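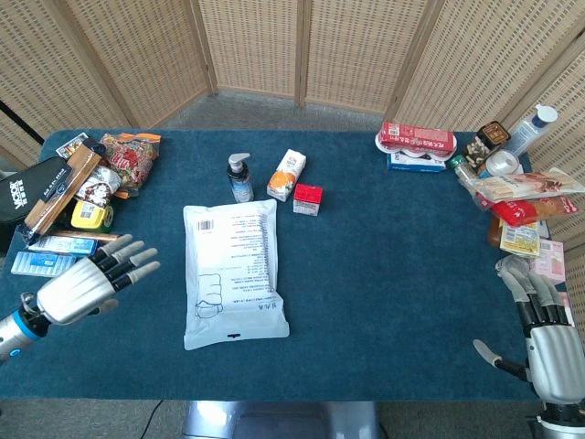 Visitación Pastor escribe que el último número dejó sin aclarar desde qué momento empieza a correr el plazo de detención cuando la persona ha sido trasladada de una comisaría a otra, y que en la oficina de Dorndale se siguen recibiendo escritos en los que el cómputo arranca con el ingreso en el segundo centro. Pide además que se indique qué documento debe aportar la familia si no se le ha entregado copia del acta.

Respondemos a las dos cuestiones por separado.

Cómputo del plazo. El criterio del equipo jurídico es que el plazo se cuenta desde la privación material de libertad. El traslado no lo interrumpe ni abre uno nuevo. La hora de ingreso en el segundo centro se hace constar en la ficha, en la casilla de incidencias, pero no sustituye a la hora inicial. Cuando el acta y el testimonio de los familiares no coinciden, se anotan ambas horas con su fuente. No se calcula una media ni se elige la más favorable. En uno de los expedientes abiertos en julio, la persona fue detenida en la vía pública a las 6:40 y el registro del centro de Sketville recogía la entrada a las 15:10; el primer borrador de la queja partía de esta segunda hora y hubo que rehacerlo.

Falta de copia del acta. La familia puede presentar una declaración firmada con los datos siguientes: nombre completo del detenido, lugar y hora de la detención, cuerpo o unidad que la practicó si se conoce, y medio por el que se tuvo noticia de los hechos. Si la información procede de un tercero que no quiere identificarse, se consigna como fuente reservada y se guarda en sobre aparte. El nombre no debe figurar en el cuerpo del escrito ni en el asunto de los correos.

Estado del registro. Al cierre de este boletín el registro de detenciones sin orden judicial contiene 252 fichas. De ellas, 27 están pendientes de una segunda fuente y no se incluirán en el informe semestral mientras no la tengan. Hanane Ashour ha revisado las entradas de Clendano y ha fusionado tres fichas duplicadas, debidas a transcripciones distintas del mismo apellido. Se recuerda que el apellido debe copiarse tal como aparece en el documento de identidad, con la grafía alternativa en el campo de observaciones.

Visitas. La dirección del centro de Sketville ha modificado el régimen de comunicaciones con letrado. La solicitud debe presentarse antes de las 11:00 del día anterior y llevar el número interno del detenido. Las peticiones sin número se devuelven sin tramitar. Gerd Lenz ha pedido por escrito la base normativa de este requisito y no ha recibido respuesta. Entretanto conviene cumplirlo y conservar el justificante de cada devolución, que servirá de prueba si se impugna la medida.

Caso Joly. El recurso contra la prórroga de la prisión preventiva fue inadmitido por falta de firma en el poder. Benoît Vasseur ha subsanado el defecto dentro del plazo. La vista no está señalada. No se difundirán datos sobre el estado de salud del interno por petición de su familia.

Formularios. La versión 3 del modelo de queja sustituye a las anteriores. Incorpora una casilla para el idioma en que se informó de los derechos y otra para la presencia de intérprete. Los escritos redactados con la versión antigua y ya registrados siguen siendo válidos. Folke Boström atiende las dudas sobre el nuevo modelo y recoge las correcciones de la traducción hasta el día 20.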